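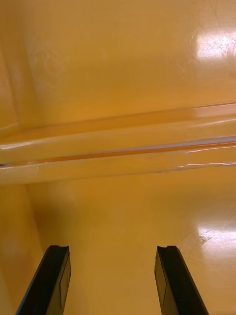 Mpho Xaba

7th August

Sunday, so the workshop was quiet and I had the whole bench for myself. I used the day for the yellow compartment for the Nikcombe store, which Gerrit wants to decide on this week.

First the surface. The colour is even on the big panel, and when the overhead light falls on it you see many thin scratches in the gloss. Without the glare I would not have noticed them. I wiped the panel with a soft cloth and a little washing-up liquid, then with clean water. The scratches stayed, so they are in the coating and it is not dirt. I did not try polish. In February we polished the lid of the Wandden box and it got a dull patch which we never got out again.

The long ridge in the middle is two rounded bands with a narrow groove between them. Dust will go in this groove, I think, and a cloth does not reach well to the bottom. An old toothbrush does it. Please leave the toothbrush in the drawer with the cloths, Gerrit, it was in the tea cupboard again.

Then the lower panel. I am less happy with this one. There is a thin pale line on it, a bit jagged, and I can not say if it is a crack or only a scuff. My nail does not catch in it, but the line is not straight as a scratch from a tool would be.

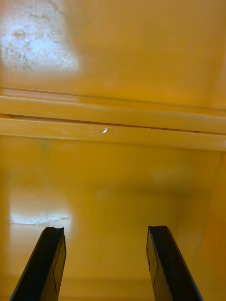
Lower panel, left side, with the pale line in the glare.

I put 200 g of dry rice in a bag over the line and left it for the lunch break. No change that I could see, but this is a very light load and proves little. Tomorrow the heavier bag – it is 579 g with the clip.

To do:
Ask Woltora if the coating can be touched up or must be done new.
Look at the line again with the hand lens.
Gerrit to say if 2 compartments are still wanted, or one.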